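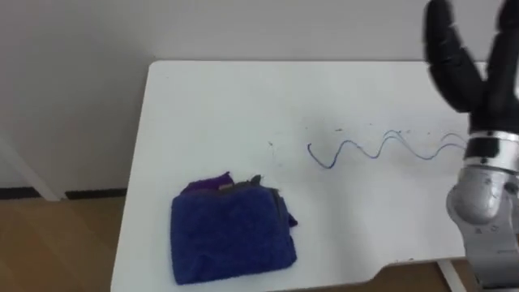 Weiße Tische, blaue Tücher
Pflege und Schäden an hellen Arbeitsflächen

Weiß beschichtete Tischplatten gelten als pflegeleicht. Für die Beschichtung selbst trifft das meist zu, für die Kanten, Ausschnitte und Bohrungen nur mit Einschränkungen. Wer einen hellen Tisch im Arbeitsraum täglich benutzt, sollte deshalb zwei Dinge getrennt betrachten: was auf der Oberfläche liegt und was in das Trägermaterial eindringen kann.

Auf matten Flächen fallen Farbstriche stärker auf als Staub. Eine blaue Wellenlinie quer über die Platte, ob Filzstift oder Tinte, ist aus mehreren Metern Entfernung zu sehen. Die kleinen Flecken und Punkte daneben bemerkt man erst im Streiflicht. Für die Reinigung gilt die übliche Reihenfolge: trocken abwischen, feucht mit neutralem Reiniger nachgehen, erst danach ein Lösemittel einsetzen. Isopropanol wird auf ein Tuch gegeben und tupfend aufgetragen, vom Rand des Strichs zur Mitte. Wer reibt, verteilt den Farbstoff und poliert die matte Struktur an dieser Stelle glänzend. Der Glanzfleck bleibt.

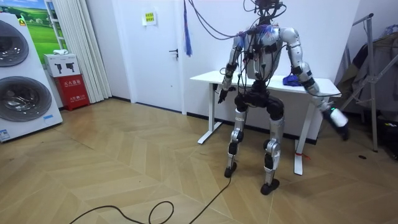 Bei der Wahl des Tuchs entscheidet die Faser über das Ergebnis. Frottee nimmt viel Wasser auf, gibt aber Flusen ab und hinterlässt auf Weiß sichtbare Fasern, vor allem in kräftigen Farben. Glatte Mikrofaser ist für die Platte besser geeignet, Frottee zum Nachtrocknen der Gestelle. Ein blaues Tuch, das zerknüllt auf der Tischplatte liegt, ist in vielen Arbeitsräumen der Normalzustand. Feucht sollte es dort nicht bleiben: Unter den Falten hält sich Wasser über Stunden, und bei neuen, nicht vorgewaschenen Textilien kann sich Farbstoff auf die Fläche übertragen. Zusammengelegt und trocken ist es unproblematisch.

Der kritische Bereich liegt am Rand. Ausschnitte an der Plattenkante werden häufig nachträglich gesägt und nicht immer versiegelt. Bei Trägern aus Spanwerkstoff quillt das Material dort zuerst, die Kante wird rau und hebt die Beschichtung an. Der Hersteller Histum schreibt für seine Platte Plasholm, 18 mm stark, eine Versiegelung aller Schnittkanten vor. Das Datenblatt verlangt zwei dünne Lackaufträge mit Zwischenschliff - eine Arbeit, die vor der Montage deutlich leichter fällt.

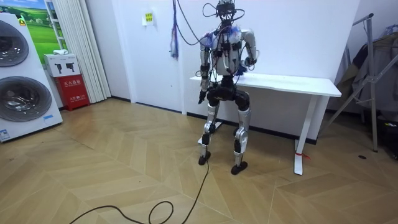

Carvalho liefert das Modell Homero dagegen mit umlaufend geschlossener Kante und rät von eigenen Ausschnitten ab. Wer Kabel führen will, soll sie hinter der Platte nach unten leiten und am Gestell befestigen. Lackierte Metallgestelle vertragen Klettband gut, Klebeband nur kurzzeitig. Reste lassen sich mit Pflanzenöl anlösen und anschließend mit Spülmittel entfernen.

Für die laufende Pflege reicht ein Eimer mit 1000 ml lauwarmem Wasser und einem Spritzer Neutralreiniger. Scheuermilch und Schmutzradierer gehören nicht auf matte Beschichtungen. Die Verbindungen zwischen Platte und Gestell sollten einmal im Jahr nachgezogen werden, von Hand und ohne Akkuschrauber.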